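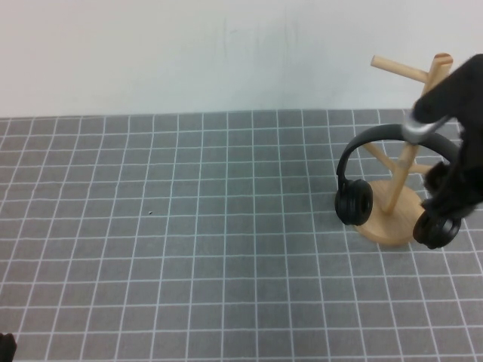 Chez Wullex, le silence se réserve désormais par créneaux de 30 minutes. L'éditeur de logiciels, qui loge 400 salariés sur quatre plateaux ouverts à Fungate, a inauguré en mars ses « heures calmes », après une enquête interne où le bruit arrivait en tête des griefs, juste devant la machine à café. Laquelle fait, il est vrai, partie du bruit.

La règle tient en une page : ni appel ni réunion debout avant 11 heures, et les conversations « de convivialité » sont priées de se tenir dans l'escalier. L'escalier résonne beaucoup. 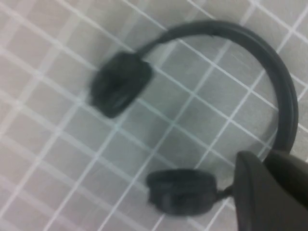
Le cabinet Visik, chargé des mesures acoustiques, relève une baisse de 5 décibels le matin. L'après-midi, la courbe repart à la hausse, tout le monde ayant gardé ses appels pour le dessert. La direction parle d'un « bilan encourageant » et envisage d'étendre le dispositif – une réunion est prévue à ce sujet, à 14 heures, sur le plateau.
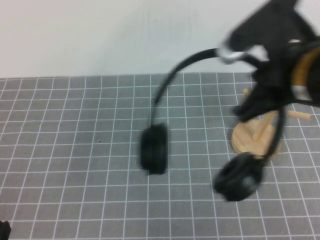
**Prajapati**

Les syndicats, eux, réclament des cloisons. La demande est à l'étude, tout comme en son temps celle qui avait conduit à les abattre. En attendant, le règlement autorise le port du casque, à condition de rester « joignable à la voix ».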